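An Afternoon Among the Toy Kitchens at Flureo
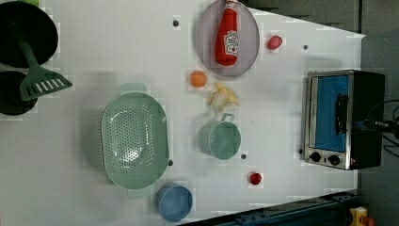 Those of you who came along on Tuesday's trip to the Flureo workshop in Plotton will know already what a good afternoon it was, and for everybody else I will try to do it justice without using up the whole newsletter!

We had been promised a look at how robots are taught to handle household things, and I confess I had pictured something out of a car factory. What we got was play food. The practice table is laid with toy kitchen pieces – a colander, pans, a green mug, a banana, even a ketchup bottle on a plate – and the job that day was tidying. The engineer giving the talk told us the robot has to learn each item from lots of different angles, and that the team had recorded 2234 tries since last May, with another 500 still to go before they move on to real crockery. (Several of us offered our own kitchens for that stage.)

The question time ran well over. Somebody wanted to know which item gives the most trouble, and the answer was the banana, on account of its peel sticking out every which way. The mug is tricky too, depending on where the handle is pointing. I would have guessed the toaster oven, but it mostly stays put, and opening its door is a lesson for later in the year.

Tea afterward was at Pētersons, just across the road, where they had very kindly pushed the tables together for all 29 of us, and the poppy seed cake went quickly.

Flureo will have us back in May if there is enough interest, and the sign-up sheet is at the front desk at Grumetti. Please put your name down early, as we have only 5 spaces left on the bus.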